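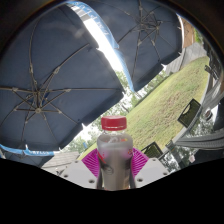
Bajwa Travel Bottle Set, two months in

March 28, 2025

I bought the Bajwa set to replace a bag of hotel minis that kept leaking into my toiletry kit. It cost $23 at the Clevon outlet store and comes with a zip pouch, a funnel and a sheet of labels.

The caps are the best part. They have a deep thread and a soft liner, and I have carried shampoo, conditioner and contact solution on two flights without a spill. The Sullerari bottles I had before used flip tops, and those opened in the bag every time.

Filling is slower than it should be. The funnel is too narrow for thick conditioner — I ended up using a sandwich bag with the corner snipped off. Thin liquids go in fine.

The labels are poor. Mine started peeling after a week in the shower, and the ink smeared before that. I now write on masking tape.

Cleaning takes a bottle brush and warm water. The pouch has a seam that traps soap, so turn it inside out to dry.

I would buy it again at this price. If you only need one bottle, Brotudard sells singles with a similar cap, but they are hard to find outside of June, when the stores stock up for summer.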